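Robot Club FAQ

I'm Sharon Ogola and I run the Killis robot club. These are the questions that land in my inbox every year, so I finally typed up the answers. If yours isn't covered, write to me anyway!

Do I need to know how to code?

Nope. Plenty of people show up having never written a line. You'll start by changing numbers in a script that already works, and then one evening you'll get annoyed with the script and rewrite half of it. That's usually how it goes.

Do I need my own computer?

A laptop helps, but we have two loaners. Ask early, because they go fast. Tablets won't run the simulator (sorry, I've tried).

Why do we spend the first term in simulation?

Mostly so everyone gets a turn. With one real arm and a full room you'd spend the whole evening waiting, and in the simulator you can all crash at the same time. It also resets with one key, and I love that key. Our simulator setup is called Nyaga. A former student named it and never told us why.

What's the first assignment?

Open and close the jaws. I know, I know – everyone wants to stack blocks on day one. But you'd be surprised how much there is to learn before you add anything to pick up. Load the starter file, leave the table bare, and get a feel for how the fingers travel when you change the command.

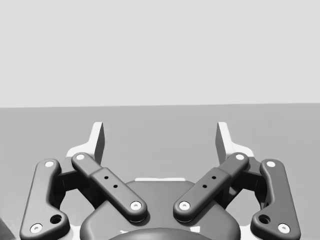
Try it slowly first, then in bigger steps, and write down what you typed each time. Watch the links as well as the fingertips. If you can explain to the person next to you why the two pads keep facing each other the whole way, you're ready for the block exercise. Most people need two evenings for this and that's fine with me.

My gripper exploded across the screen. Did I break it?

You didn't! Check your time step. If you made it bigger to speed things up, put it back. If that's not it, post your file in the club chat and somebody will spot the typo.

Is there a competition?

Yes, the Flirnier challenge. It's a pick-and-place task scored out of 60 points, and teams get 455 seconds per run. Our best team so far shared one keyboard and argued the entire time, so don't worry about looking organized.

Do I have to compete?

Not at all. Some members just like tinkering, and they're often the ones who fix everybody else's code.

How do I hand in my work?

Upload it to Stundeo, one folder per person, with your notes in a plain text file. Please put your name in the folder title – I once had a whole pile called "final".

When can I join?

New members start in September. You can come and watch a session before then, just email me first so I know to save you a chair.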